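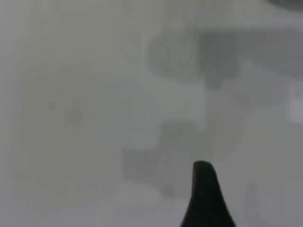
Leaf Mold or Compost for Starting Pole Beans?
Malsha Jayawardena, Priston garden science project

My project asked whether pole beans come up better under leaf mold or under bagged compost, and I picked it because I love that week in spring when bare ground suddenly has little bent necks poking out of it. We sowed 152 seeds in the Korik beds, all of them a climbing bean called Pathirana (purple pods, white seeds, very pretty even before you cook them). Every hole was made with a dibber I shaped myself. If you look at the black finger in the photo, with its blunt, rounded tip and the way it gets wider toward the base, you have the profile I ended up carving. My first try had a sharp point and left a gap under the seed, so I sanded it round.

The beds run along the south fence. Half the holes in each bed were topped with sieved leaf mold from last fall's maple leaves, and the other half with Bumex, the compost the garden already had in the shed. I switched the halves from bed to bed so the fence shade wouldn't favor one side. Seeds went in 2 inches deep, scar side down, in the middle of May.

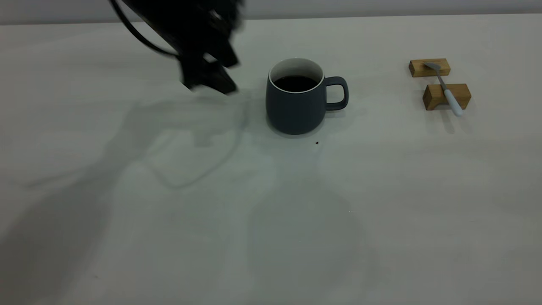 Watering was the hard part to keep fair. The leaf mold soaks up water like a sponge, and the compost crusts over if you let it dry out even once, so I used a can with a fine rose and gave each half the same amount at 7 in the morning. On one very hot afternoon I gave everything a second can. I wrote that down as an extra watering for both sides.

By the end of the first week there was nothing, and I got worried and dug one up. It had a root as long as my thumbnail! I put it back and it grew fine, but I left it out of the results because I had disturbed it.

The first seedlings showed on the leaf mold side of the bed nearest the gate. The compost side caught up a few days later, and in the end both sides had nearly the same share of plants up. What really differed was the shape they were in. Under leaf mold the seed leaves came out clean. Under compost a lot of them had pushed through the crust with torn edges, and 5 had snapped at the neck.

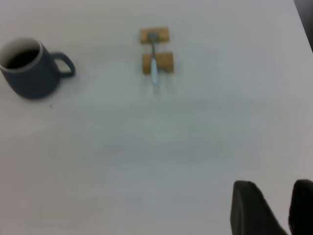

Slugs were a problem I hadn't planned for. They liked the leaf mold side more, probably for the damp, and I went out after dinner with a flashlight and moved them to the nettle patch. I should have kept a slug tally from the start. I only began one in June, so I can't say much with it.

If I do this again I want to add a third topping, maybe leaf mold and compost mixed, and sow a second batch in July to see if the crust is worse in the heat. I would also label the rows with something better than popsicle sticks and marker, which faded so fast that I had to work from my sketch map. The beans are over my head on the poles now and covered in flowers, and I'm saving seed from the earliest plants in each bed.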